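Chapter 5

Sorting and Grouping in the Early Years

Learning goals
After reading this chapter, you should be able to:
Describe how children's sorting changes between the ages of two and five
Tell the difference between sorting by one property and sorting by two
Plan a short sorting activity and record what a child does
Explain why a child's own rule matters as much as the adult's

Key terms: property, set, rule, mixed set, resorting, thematic grouping

At the Hutchins Center, a child of three is putting away blocks. There are two shelves, and the labels on them show a long block and a short block. The child ignores the labels. All the blocks with a chipped corner go on the top shelf, and the rest go below. When the teacher asks about it, the child says, "These ones got hurt."

Many adults would mark this as a mistake. The blocks are not where the labels say they should be. But the child has looked closely at each block, picked out one property, and used it the same way every time until the job was done. By the definition used in this book, that is sorting, and it is good sorting.

Sorting means putting things into sets according to a rule. The rule may come from an adult, from a label, or from the child. A property is anything about an object that a rule can use: its color, its size, what it is for, where it is kept at home, or whether it has a chipped corner. Most of the math and a good deal of the science taught in the first years of school depends on this skill. A child cannot count the spoons without first deciding what is a spoon and what is a fork.

5.1 What children do first

Very young children handle objects one at a time. A child of about two may pick up a cup, then a shoe, then another cup, and show no interest in the fact that two of them match. Some months later the same child may hand an adult one cup after another and leave the shoe on the floor. The child has made a set, although the set has no place of its own yet.

The next step is usually a partial sort. The child begins with a rule, follows it for a few objects, and then changes to a different one. A red car is put with a red block, the block is put with a blue block, and the blue block leads to a blue sock. Each pair makes sense, but the whole row does not share one property. Abdelkrim Erraji calls these rows "chains" in his notes from the Clollby classrooms, and we will use the same word. Chains are common at three and are still seen at four, mainly when a child is tired or the objects are new.

Children also group things that belong together in daily life. A bowl goes with a banana, and a toothbrush goes with a cup. This is called thematic grouping. It should be written down as a rule like any other. Adults do it too, every time they pack a lunch.

5.2 Choosing materials

Play food is one of the most useful materials for early sorting, and most classrooms own some already. The pieces differ in color, shape, and kind, and children know the real foods from home. Dishes in plain colors can be added to make a mixed set, meaning a set in which more than one rule will work.

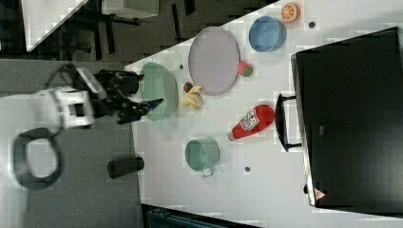 Keep the number of objects small. A child of three can manage five or six pieces before the task turns into a pile. Older children can work with more, but the space should stay clear enough that every piece can be seen and reached. If the pieces overlap, spread them out before you begin.

Avoid sets in which every property points the same way. If all the fruit is red and all the dishes are white, you cannot tell whether the child is sorting by color or by kind. Include at least one object that could go in either group. Watch what the child does with it, and wait before you speak.

5.3 Asking without telling

The wording of the first question matters. "Put the yellow ones here" gives the child your rule. "Put together the ones that go together" leaves the rule open. Both have a use, but they test different things, and your record should show which one you used.

When the child has finished, ask, "How did you decide?" Write down the answer in the child's own words. Then mix the pieces and ask whether there is another way to do it. This second round is called resorting, and it is much harder than the first. Many children of four will make the same groups again and say that they are different.

Before you go on
Try the task with one child you know. Use objects from a kitchen drawer. Note your opening question, the groups the child made, and the reason given. Bring your notes to the discussion of Section 5.4, where they will be used to practice scoring.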